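Judham College Herons

The Judham College Herons are the athletic teams that represent Judham College, a small liberal arts school in the town of Grestine. The Herons field teams in basketball, baseball, softball, soccer, volleyball, cross country and track, and the basketball programs draw by far the biggest crowds. Home games in winter are played at Mogensen Gymnasium, one of the liveliest small college gyms anywhere, where the student section sits close enough to the floor to hand a loose ball back to the referee.

Early years

Judham opened as a two-year college, and its first teams were put together by faculty members who coached on top of a full teaching load. The baseball team came first. It played on a sloping field behind the dining hall, where a ball hit hard to right would keep rolling downhill until it reached the creek. Ground rules made that a double, and visiting outfielders were warned about it before the first pitch.

Basketball followed a few seasons later in a borrowed high school gym across town. Players walked there in uniform, coats over their warm-ups, and the pep band walked behind them. The walk is still remembered every February on Founders Night, when students, alumni and the band make the trip from the old high school to Mogensen Gymnasium before the game. It's a wonderful sight, especially in snow.

The nickname comes from the great blue herons that nest along the creek. The first teams were known simply as the Judham Juniors, a name that made little sense once the college added its third and fourth years. Students voted for the new name, and the school colors changed from brown and gold to slate blue and gold at the same time.

Mogensen Gymnasium

Mogensen Gymnasium seats 2000 for basketball and volleyball. The building has a curved timber roof and a raised running track that circles the court above the top row, and on big nights people stand along the track rail two deep. The sound in there is terrific - low ceiling, wooden bleachers and a brass section that never seems to tire.

The gym took the place of the borrowed court and gave the women's teams their first permanent home. A later addition on the north side brought a weight room, training rooms and a link to Flukanska Hall, the science and engineering building, so that students can get from a lab bench to practice without going outdoors.

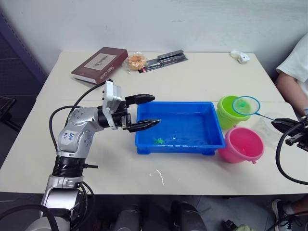 A robot arm with a two-fingered gripper over a white tabletop.

Women's basketball

The women's basketball team is the pride of the athletic department. It began as a club that played intramural-style games against nearby schools, became a varsity sport when the college moved to four-year status, and soon put together a home winning streak that older fans in Grestine will happily recount possession by possession. The team is known for full-court pressure and for using a deep bench, with ten or eleven players seeing real minutes on most nights.

Its main rival is Grestine State, whose campus lies on the other side of the river. The two schools have met 151 times in women's basketball. The winner keeps the Ferry Bell, a brass ship's bell from the boat that once crossed between the two banks, and rings it at every home game until the next meeting.

Baseball and softball

The baseball team left the sloping field for Creekside Park, which holds 3000 and is shared with the town's summer league. Left field is short and backed by a tall wooden fence, and right field is deep, with a low wall that rewards outfielders willing to dive over it. Softball plays next door on a newer diamond with covered dugouts and a grass bank beyond center, a favorite spot for families on spring afternoons.

The two teams share an indoor hitting building and hold a joint opening day, with a softball doubleheader at noon and baseball under the lights.

Traditions

The mascot, Stilts, is a heron in high-top sneakers. Stilts stands on one leg during opposing free throws, and the student section does the same, with plenty of wobbling.

After every home win, in any sport, players stay on the court or field to sing the alma mater with the crowd. The second verse mentions the creek, the hill and the old walk across town, and it is sung a good deal louder than the first.

See also

Grestine State Ferrymen
Creekside Park
Ferry Bell rivalry

This page was last edited on April 27, 2023.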